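Turkevora Air

Turkevora Air was a regional airline that sold scheduled flights from a single base at Candine Airfield. It described itself as a "full network carrier", although at no point did it serve more than two routes, and one of those ran only in summer. It was owned by the holding company Nägeli, whose other interests were in car parks.

History

The airline was announced by its first chairman, Leopold Hofstetter, who told local papers that the region had been "crying out" for its own flights. No passenger survey was published to back this up. The only figures made public came from a brochure, which claimed demand for 2000 seats a week. The brochure did not say how that number had been reached, and later editions left it out.

Services to Wultari began with one turboprop of 60 seats. A second aircraft was promised several times and is listed in some enthusiast registers, but no record has been found of it carrying a paying passenger. The summer route, to the coast, opened late and closed before the end of August.

Fares and subsidy

Turkevora advertised a lead-in fare of 29 francs each way. Bags, seat choice and payment by card cost extra, and critics said that few travellers ever paid the advertised price. The airline also received a yearly grant from the district, which it called a "marketing partnership". Svenja Moser, who wrote a short study of the scheme, argued that the grant paid for most of the empty seats on the Wultari route. The company disputed this but did not release its load figures.

Closure

Flights stopped on 8 September 2020. The company blamed the general collapse in travel that year. This explains the timing, but bookings had been weak for at least two winters before, and the airfield had already complained of unpaid landing fees. A planned relaunch under the same name came to nothing.

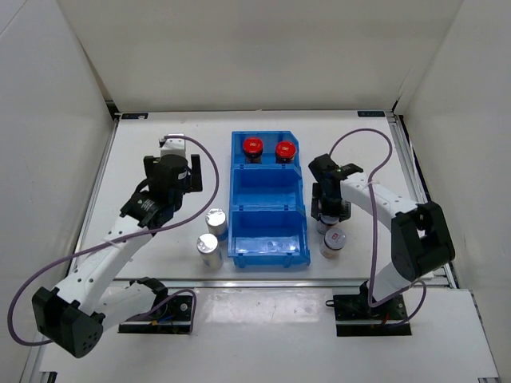 Witold Piątek has objected that accounts of the airline, this one included, dwell on the grant and pass over the people who used the morning flight to reach hospital appointments in Wultari. He puts their number at 200 a year. The claim has been repeated in the local press, though its source is unclear.

See also

Candine Airfield
Regional air subsidies
Nägeli (holding company)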